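Packing the craft kits for spring
29 Apr 2018
Print this item | E-mail this item

The Dillden craft table starts up again next month, and the kits need to be boxed before then. Each child gets one box with the cutouts, a glue stick and an instruction card. We had trouble in January with bent pieces, so please read the notes below before you take a turn at the packing table.

The boxes are the flat gray ones from Orkel. The lid folds all the way back, so leave it open on the table while you fill the tray. Cutouts go in first, one at a time, and they should lie flat on the bottom.
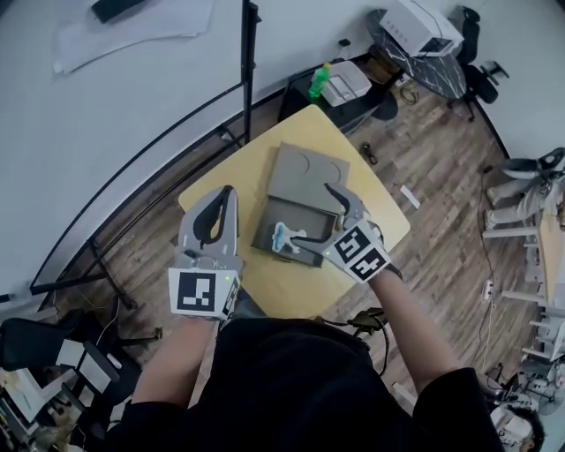
What goes in each box

Put 10 cutouts in every kit. Mix the colors – the light blue ones always run out first if they all go into the early boxes. The glue stick lies along the side of the tray, and the card goes on top with the printing facing up. Close the lid without pressing on it. If it won't shut, something is standing on edge.

Full boxes go in the cartons by the door, 30 to a carton. Write the number of kits on the outside and leave the top untaped until it has been checked. The order this spring is for 720 kits, including the ones for Skulum.

Spare cutouts can go back in the bag they came from. Bent ones are fine for the practice pile.

Comments (2)

GlueAndPaper: Do the cards come in Spanish this time? We ran short last year.

hillside_mom: My son still has his from January. The lid tore at the fold but he taped it.

Recent items
Lyimo room closed for painting
Scissors and paper wanted
Skulum pickup times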